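Writing the rules down

June 4, 2021

I spent most of April turning our road labeling notes into proper rules. Until then they lived in a long email thread between me, Aoife Brennan and Aidan Foley, and people who joined Trinurby after the thread started had to guess.

The notes cover how we mark up street footage for automated driving tests. Our first set had 2471 frames in it. Two people would label the same frame and come back with different boxes, and both could point to a line in the thread that backed them up. The model learns from whatever we give it, so that had to stop.

The rule that took longest was the one for vehicles near bridges and underpasses. A van heading for the shade under a concrete deck is still one van, and the box goes around the body and the wheels. The shadow on the road stays out. Aidan wanted the shadow in for large vehicles and we argued over it for two days. It's out.

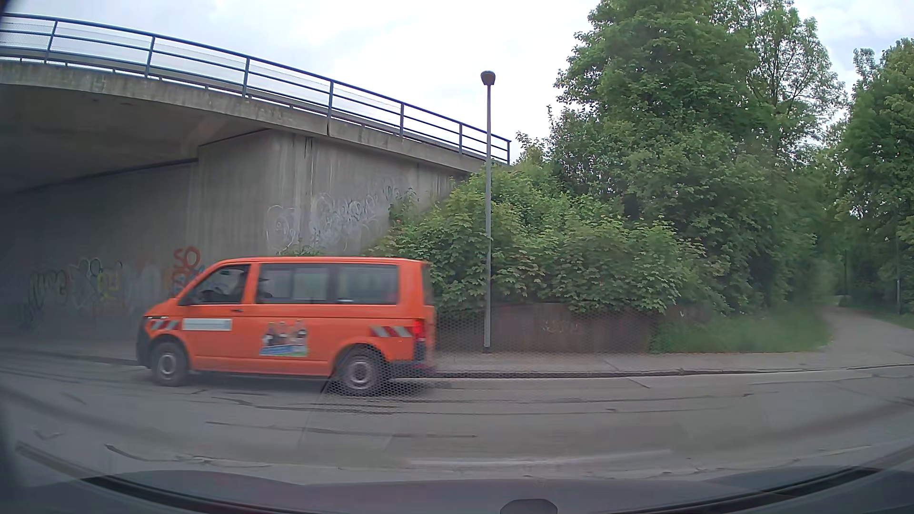 Signs and stickers on the side of a vehicle are part of the vehicle. They do not get a "sign" label, even when they are white and square and look like one. Reflective stripes are treated the same way. If the lettering can't be read, the text field gets "unreadable" and nothing else. We had people filling in their best guess at a company name, and those guesses ended up in the data.

Graffiti on walls is background. Letters in graffiti are also background, which Siobhán Phelan had to fix in 200 frames by hand.

The driver rule is short. If you can make out a person shape behind the glass, tick "occupied". Don't count heads and don't box them. A second dark shape might be a seat.

Our own hood gets masked, every frame, before anything else is drawn. Same for anything else of ours along the bottom edge.

The document is now 17 rules — Teresa Rafferty cut it down from a much longer draft — and each one has an owner. Changes need 3 people to sign off. I'm still not happy with the wording on blurred edges, which says to draw to the middle of the blur. Aoife is rewriting that one and will send it out when she's done.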